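The 30-day desk cure

Every March, Kirniline sells another batch of its $200 desk planner, and every March buyers swear this is the year the clutter goes. I tried it for six weeks. My desk at Tikthorpe got a tray, a cup for pens and a daily "reset" I mostly skipped.

The claim is that a clear surface makes a clear head. Maybe. Bachmann, a rival, says much the same about its drawer sets – and charges more.
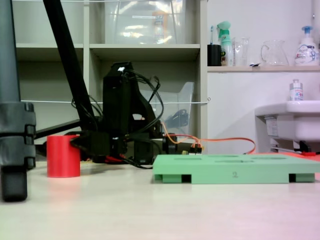 What the money buys

Mostly labels. The planner runs to over 3000 words on where to put paper, and I still lost my gas bill. A shoebox would have held it.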